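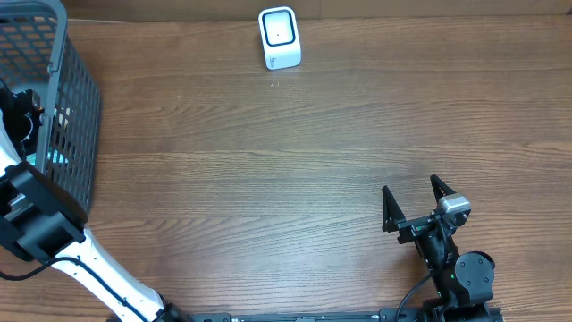
Shared-table practice for two-arm workcells

Shared-table practice is a set of working rules for small robot cells in which two arms are mounted at one table and can reach part of the same surface. It covers mounting, division of the work area, cable routing, object placement, and the condition of the table before a run. The rules are used mainly in teaching labs and light assembly training, where arms of different makes are often paired. The best-known written form is the Sudport Table Rules, drafted by Helju Sakalauskas at the Sudport workshop and later revised with Mimoza Stojanovska of Plaltora.

Scope

The rules apply to bench-scale arms with electric grippers. They do not cover mobile bases, suction tools, or cells in which a person reaches into the work area while the arms are powered. They are an in-house code and carry no certification. A cell that follows them still needs a risk assessment under whatever law applies at the site.

Mounting

Both arms should be fixed to a common rigid member, normally a metal rail along the operator's edge of the table. A common rail keeps the distance between the two bases constant when the table is moved. With the arms on separate clamps, the offset must be measured again after each move. Labels and markings on the rail are to stay readable. Fasteners are checked every 200 hours of powered time, and any bolt that turns under hand torque is replaced.

Zones

The table is divided into a left zone, a right zone, and a shared zone. Each arm may enter its own zone at any time. Only one arm may be in the shared zone, and the controller grants entry through a single lock. The lock is released when the whole arm, including the gripper and any wrist camera, has left the zone. Early drafts measured release at the fingertips only, which allowed a trailing forearm to remain in the path of the other arm.

A container such as a basket is assigned to one arm and placed in that arm's zone, toward the far side of the table. If both arms must use it, the container is treated as part of the shared zone for the length of the task. The target object should stand clear of the container by at least the full opening of the wider gripper.

Idle posture

An arm that is waiting keeps its gripper open and still. The jaws may point toward the target object but must not cross the zone line. Resting the fingers on the table is not allowed, as it loads the wrist and marks the surface.

Cables

Power and signal cables follow the links where possible and leave the table on the side of the arm they serve. Slack is permitted at the joints, where it is needed for full travel. A cable lying on the tabletop must stay outside the shared zone and behind the working reach of the other arm. The Stoyanova supplement adds a limit of 3,000 full-range cycles before a joint cable is inspected for wear.

Table condition

The open surface is wiped before each session. Specks and crumbs of debris count as a fault if they lie on a planned grasp point and as a note if they lie elsewhere. Strongly patterned surfaces, including wood grain, are allowed, but camera settings must be checked on the same surface that will be used for the run. Shadows cast by a small object should be checked at the same time.

Start check

The operator confirms the state of each arm by its indicator light and by the controller screen. The two must agree. The first motion is made at 15 percent speed, one arm at a time, and is followed by a wait of 15 seconds before the second arm is enabled.

Revisions

The current text is dated 03/05/2020. A July draft proposed a fourth zone for arms reaching over the far edge of the table, but it was withdrawn. The Odia training center uses the current text without the Stoyanova supplement.

See also

Workcell layout
Interlock
Cable management
End effector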